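Nine holes, one good sandwich

February 2018

I took up golf again last August, after a layoff long enough that my shoes had gone crunchy. My excuse was the new league at Wutetti, a nine-hole course with one bunker and a very high opinion of it. I play off 30, which puts me in the group the scorecard calls "developing." I have been developing since college.

The winter series finished this month with a pairs match at Gusterer. If you haven't played there, the first is a par four of 341 yards, straight as a hallway, and I have yet to see the middle of it. My drive went right. My second went further right. By the time I reached the green I had met most of the trees and one very calm dog.

Things settled down after that. I parred the third – I have the card, I will show anyone – and we were only two down at the turn. The turn at Gusterer is a vending machine and a bench, but I had packed an egg sandwich from Cokik, and for ten minutes I was the best-prepared athlete on the property.

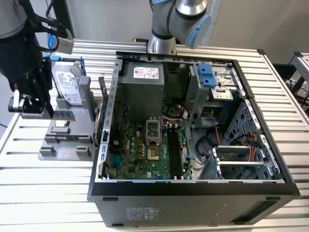 Then came the long one, 644 yards of uphill misery with a ditch where you'd least like a ditch. I hit a five wood off the tee, a five wood off the grass and a five wood out of somebody's drainage project. Nine shots. My partner said "good recovery" in the voice people use at hospitals.

We lost four and three, so the Massawe Cup goes to the other pair for another year. It's a small cup and the handle is glued on. I still want it. I've booked a lesson for my slice, and I'm getting new shoes first.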